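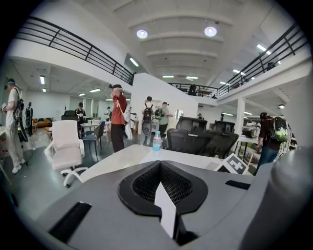

Robot Learning Lab, Unit 4: Collecting Demonstrations by Hand
Instructor: Corey Tapsell

4.1 Terms

A demonstration is one complete recording of a task, from the start pose to the release of the object. In the Haverford set used for this unit, operators record with a hand-held gripper, and no robot arm is needed during collection. The set holds 1431 demonstrations, of which 59 are held back for testing.

4.2 Shared floors

Several operators may record on one floor at the same time. People then pass behind the work table, and chairs and bags change place between takes. Do not clear the background. A policy trained against a blank wall tends to fail when someone walks past.

4.3 Procedure

Check that the marker card is in view before starting. A bottle on a white table is a suitable first object.
Hold the gripper still for 2 seconds, then begin.
Move at an even speed. Do not correct a missed grasp; stop and mark the take as failed.
Change the start position of the object after every take.
Record in blocks of 20 takes, then rest.

4.4 Labels

Each take gets a task name, an operator code and a result (success, fail, void). Void is for lost tracking only. Failed takes are kept in a separate folder and are not used in Exercise 4.

Reading for Tuesday: the Prernum notes on time alignment, first two sections.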